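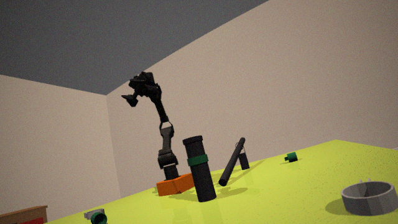
Parri Street workshop, monthly walk-through
Inspected by: Wolfram Ruppert
Date: 12/7/18

Fire extinguishers (4): OK. Tags current, next service October.
Exit doors: OK. Rear door sticks, plane the bottom edge.
Aisle width: FAIL. Pallets stacked near the grey roller door. Clear by Monday.
First aid kit: Low on saline, order 5.
Ladders: OK. Rubber foot worn on the tall one, tagged out.
Eyewash: OK, flushed.
Test and tag: 5 leads overdue, removed from use.
Rubbish and oily rags: OK.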